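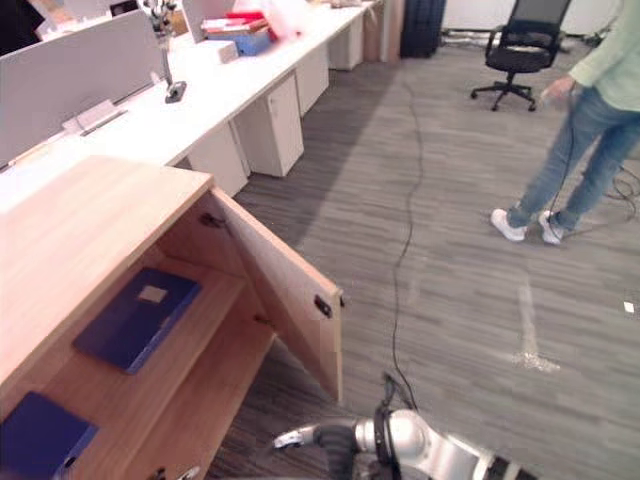

Office cabinet, door open, folders on the shelves

Thread: Folders flat or upright in a low cabinet?

orellana_v
Posted 12th February

We moved into the second floor in Gikville last August and I inherited the filing. Most of it went to storage. What stayed has to live in low light wood cabinets like the one at the top, with a door that swings out to the right and shelves inside. Right now the dark blue folders are on the shelves, one to a shelf where I can manage it, because that is how they came out of the moving boxes.

I have 30 folders to place and three cabinets. Two questions. Do I stand them up or leave them flat? And is there anything to be done about a door that opens out over the walkway? People go past it all day and it sticks out at shin height.

Vicente Orellana
Molholm office services

paperweight9
Stand them up. Flat folders turn into a pile within a month. You put one on top of another, then somebody sets a stapler on that, and after that you can't get the bottom one out without unloading the shelf.

meirion_m
I disagree with paperweight9, at least for shelves this low. Upright only works if the shelf is full or you have bookends. Half full, they lean, and ring binders that lean for a year end up with bent rings. I had a whole row of them go that way at my last place and had to swap the covers.

Flat is fine for anything you open less than once a week. Put the label end toward the door.

orellana_v
The labels are part of the problem. They are small beige ones near one end, and when the folder lies at an angle you have to crouch to read it. I was thinking of relabeling everything.

tallboy
Don't relabel yet. Figure out which way they are going to sit first. If they go upright you want the label on the spine, if they go flat you want it on the short edge facing out. I did 18 binders before I decided and then did the same 18 again.

meirion_m
Agree with that. Also measure the inside of the cabinet before you buy bookends or anything else. Height between shelves, and depth with the door closed. The latch on yours is mounted on the inner face of the door, so it takes up a bit of room when the door shuts. A folder that hangs over the front of the shelf could catch on it.

orellana_v
Good point, I hadn't thought about the latch. I'll measure tomorrow.

dorrit_k
On the door. Can you turn the cabinet so it opens toward the wall side and not into the walkway? Or take the door off completely. The hinges on ours came off with a screwdriver and a little patience. Keep the screws in an envelope taped inside the cabinet.

paperweight9
I wouldn't take the door off. Open shelves in an office fill up with things that aren't files. Chargers, lunch bags, somebody's shoes.

dorrit_k
That's a people problem. A door doesn't fix it, it hides it.

paperweight9
Hiding it is good enough for me.

orellana_v
The door has to stay because some of the folders are personnel records, or will be once I sort them. I might be able to turn the cabinet, but the desks are in a row toward the back and I'd lose the space between.

tallboy
If there are personnel records in there you need a lock and not only a latch. Check what your company requires before you go any further. Ours all had to go in a steel cabinet with a key log.

orellana_v
I'll ask. If they have to go somewhere else, that takes 9 folders out of the count and I could fit the rest in two cabinets.

meirion_m
Then use the two farthest from the walkway and put printer paper in the third. You will open that one once or twice a week and the door won't be in anybody's way.

Another thing. You have white tape on the carpet there and it's partly peeled up. Is it marking something? If it shows where the furniture goes, check it before you shift cabinets. If not, pull it. Old tape leaves glue, and the glue picks up dirt. On striped gray carpet you won't see it for a while and then you will.

orellana_v
I don't know what the tape is for. It was there when I took over. I'll ask the building people.

dorrit_k
For tape glue use a little rubbing alcohol on a white cloth and dab, don't rub. Try it in a corner first. I got up a strip that had been down for years, but it took most of an afternoon.

paperweight9
Or cover it with a cabinet.

chauvin_road
Late joiner. We have cabinets like these and I put magazine files on the shelves, the plain cardboard kind. Folders stand up in them, they don't lean, and you can lift out three at a time. We got Jenska ones and they have held up fine. It settles the flat or upright argument as long as your shelves are tall enough.

meirion_m
Those work for thin folders. For thick ring binders you get one to a box and you've wasted the box.

chauvin_road
True. Ours are mostly thin.

orellana_v
Mine are mixed. I measured this morning and the middle shelf is too low for the tall ones to stand, so those stay flat whatever I do. The thin ones I'll try in magazine files on the bottom shelf. The personnel records are going to a locked cabinet down the hall — I got an answer on that quicker than I expected.

No answer on the tape yet.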